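Grellbridge Bench Kit, reviewed after a season of taking old computers apart

Our shop is the small kind, two rooms and a loading door, and most of what comes through that door is retired office desktops. They arrive on pallets, we pull the memory and the cards, test what can be resold, and send the rest on as sorted scrap. It's pleasant enough work for the first hour and pretty hard on the hands after that, so when Grellbridge began offering its bench kit for arms like ours, I asked for one before I had really worked out where I would put it. (The answer was next to the desk where all the cables live, and that's where it has stayed.)

To be clear about what you get, the kit does not include an arm. You bring your own. What comes in the crate is the gripper with its mounting parts, a set of printed fixture plates, a license for the Ciner software that runs the whole business, and a binder of setup notes that I have grown very fond of. There is a version from Workov that costs less, and I'll get to that further down, but I wanted something I could call somebody about, and Grellbridge does pick up the phone, even late on a Monday afternoon when I'm sure they would all like to go home.

Setting it up took us most of a weekend. The binder walks you through teaching the arm where the table is, then where the fixture plate is, and then where the computer is, in that order, and I'd beg you not to skip ahead the way I did. I got impatient and taught the case position first, and then I moved the plate, and then nothing agreed with anything else and I had to go and have a sandwich. Once I went back and followed the pages as written, it all fell into place in an evening.

The fixture plate is my favorite part of the kit, which I did not expect to be saying about a piece of gray printed plastic! It gives every part a known place to go. Memory sticks stand on edge in the little slotted holders, and the pockets take the blockier pieces. Ours has been knocked, leaned on and wiped down more times than I could tell you, and it still holds its shape nicely. If you wear one out, they send you the file and you can print another yourself.

Now to memory, the job we bought it for. The tower goes on its side with the panel off, and the arm comes straight down from above, so you want the inside as clear as you can get it. Wiring is the thing to watch. A loose bundle over by the drive bays is fine, but anything drooping across the board will give you trouble, and I've taken to tucking cables back before I press start.
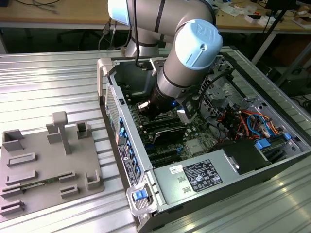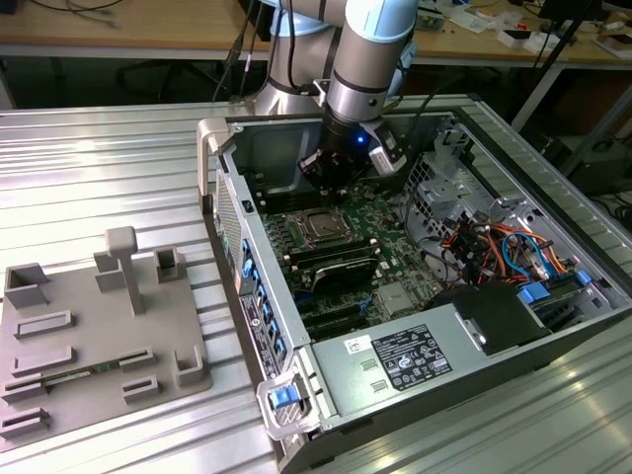

Gripper over the motherboard, with the fixture plate to the left of the tower.

As for how well it does, I kept a tally for a while, out of plain nosiness. Over the first 200 towers it needed a hand from me on 50 of them, and a good many of those were older boards with stiff clips that give my own thumbs a hard time too. The later batches have gone better, partly from a Ciner update and partly from me learning to seat the case squarely. We have put more than 1,000 through by now and I would not want to go back.

It isn't quick, mind you. A practiced person will beat it on any single machine, and if speed is all you care about you may be let down. I like that I can start it up and go sort cards at the other end of the room, listening for the little chime it makes when it wants me.

I do have some grumbles. The software hides the grip force setting three menus deep, and you will be changing it a lot in the first week. The gripper pads wear faster than I'd like and only come in packs of 100, a silly number for a shop our size. And the plate needs to be fastened down properly, so please don't trust it to sit there by its own weight.

About that Workov kit: I borrowed one for a few days from Echevarría, the resale place across town that sends us its overflow, and it's a decent piece of gear. The gripper felt just as sure of itself. The notes were thin, though, and the plate was a plain grid that left me working out all the part positions on my own. If you have someone patient in house who enjoys that sort of puzzle, save your money and get the Workov. For a shop like mine, with one arm and no engineer, I'd pay for the Grellbridge again, binder and all.

Four stars out of five. I'd happily give back the last one if they would sell me the pads in tens.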